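Éabha Carroll
November 6, 2021

A thread on apples, and on what happens to your personality when you inherit a tree.
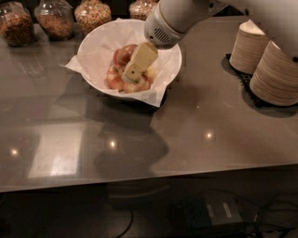

1/ When we bought the house, the listing said "mature garden with established fruit". I read that the way you read "deceptively spacious". I should have asked what it was established as.

2/ It is one apple tree. It stands at the bottom of the garden leaning on next door's shed like a man waiting for a taxi. It has no label. The previous owners, when asked what kind it was, said "red".

3/ For most of the year it does nothing. You forget you have it. You hang a bird feeder on it and feel like a person in a magazine. Then one night in September you hear a thud, and that is your autumn gone.

4/ I logged the crop this year, and I would like you to know the final figure: 263. That's apples fit to pick up. I did not log the ones the wasps had moved into, out of respect for their privacy.

5/ There are two of us in this house. One of us doesn't like apples. He mentioned this in October.

6/ Stage one of owning a tree is generosity. You give bags to friends. They say "oh, lovely!" and mean it. You feel like minor landed gentry.

7/ Stage two is also generosity but now you're doing it after dark. I have left a bag on a doorstep, rung the bell and walked off at speed. I'm 41.

8/ Stage three: you discover everyone else on the road has a tree too. I came home last week with a bag I had been given in exchange for the bag I'd brought. I'm fairly sure some of them were mine from the week before.

9/ So you try to find out what you've got, thinking that a name will help. Apple identification is a real skill practised by patient people who would like you to bring several ripe samples, with stalks, and not "the one I had in my coat".

10/ I took mine to an apple day at a hall near us. Trestle tables, paper plates, every plate with a name on it. The names are wonderful. Half sound like racehorses and the rest like retired clergymen.

11/ The man at the identification desk cut mine in half, looked at the core for a very long time, smelled it, ate a bit, and said, "Seedling, I'd think." I asked what that meant. He said it meant somebody once threw a core over a hedge.

12/ For those who don't know (I didn't): an apple pip doesn't grow into the apple it came out of. Every pip is a fresh roll of the dice. If you want another Bramley you have to cut a bit off a Bramley and graft it on to some roots. Every Bramley there is goes back to a single tree.

13/ Which means mine is the only one of its kind in the world. I was moved by this for the whole drive home. Then I ate one and understood why it hadn't caught on.

14/ It isn't horrible. It tastes like an apple being described over the phone. Crisp at first, then a sort of damp wool, then a sourness that turns up late and won't leave.

15/ Anyway, storage. The books all say the same things. Pick them dry. Keep only the perfect ones. Wrap each in newspaper and lay them in one layer, not touching, somewhere cool, dark, airy and free of mice. I don't have anywhere like that. If I did I'd live in it.

16/ We no longer take a newspaper, either. I had to wrap them in 14 old copies of the Rovine catalogue, who sell very expensive outdoor trousers and have never once taken me off the mailing list. Glossy paper is wrong, it turns out you want it to breathe. Mine sweated. So did the man in the trousers.

17/ Then there's the question of keeping them in the house, in a bowl, like a civilised person. My mother believes a fruit bowl is for fruit. My husband believes it's for batteries, a tape measure and the key to a bicycle we sold.

18/ Also, apples give off a gas that ripens everything near them. Put one beside your bananas and you have about a day. I had always assumed the bananas were just weak.

19/ On to cooking. Crumble, obviously. We had crumble four nights running, and on the fifth I made what I called a "warm oat bake", and was asked very calmly if it was crumble.

20/ Apple butter: has no butter in it. Takes all day. You begin with a vat and end with two jars, one of which you'll give to somebody who'll keep it in the fridge door until they move house.

21/ Chutney: you are meant to leave it until January before you open it. I think this is so that whoever made it has time to get over things. My kitchen smelt of vinegar for so long that the cat started going round by the road.

22/ Apple crisps, the oven-dried sort: I followed a recipe on a blog called Peltuvau, where a very calm woman slices everything so thin you can read through it. Mine came out in two textures, leather and charcoal. She has a mandoline and no visible worries.

23/ Juice: I looked into hiring a press. There's a model called the Rokari that people on the forums speak of the way other people speak of a good surgeon. There was a waiting list. I was told I might get it for a weekend "once the pears are through".

24/ I have learned not to mention cider. If you mention cider, a certain kind of man appears at your elbow with a theory about yeast.

25/ The best thing I ate all autumn was made by somebody else. There's a café near my work called Işık that does an apple and walnut thing with cinnamon, in pastry, still warm if you get in before eleven. I asked if they'd like some apples. They asked what variety. I said "seedling" in a knowing way. They took two bags!

26/ They haven't asked for any more. I still go in. We don't discuss it.

27/ A few people have asked in the replies to earlier moans why I don't just cut the thing down. I did get a quote. The tree surgeon walked round it, patted it, and said it had another thirty years in it if I took out the middle and stopped hanging things off it.

28/ He also said it had been badly pruned "by someone in a temper". That was me, in the spring, after reading half of a chapter.

29/ The rules of pruning, as far as I can make out. Do it in winter. Take out anything dead, anything diseased, and anything crossing. Aim for the shape of a wine glass. Stand back often. Don't do it in a temper.

30/ If you do take off too much, the tree panics and throws up dozens of straight whippy shoots that have no fruit on them at all. These are called water shoots. I have a whole head of them. From the upstairs window it looks as though the tree has had a fright.

31/ I'm told you can also name a seedling, if it's yours and nobody else has got to it. You fill in some forms. I have been going through possibilities while I wash up. So far the front runner is Carroll's Regret, though my husband is holding out for Thud.

32/ Update on current stocks: there's a crate in the porch, a crate under the stairs, and a carrier bag in the boot of the car that I've been ignoring on corners.

33/ If you live near me and would like some apples, say so below. If you live near me and don't say so below, I know where your doorstep is.

34/ Replies so far: three offers of a chutney recipe, one man with a theory about yeast, and my sister asking for her crate back.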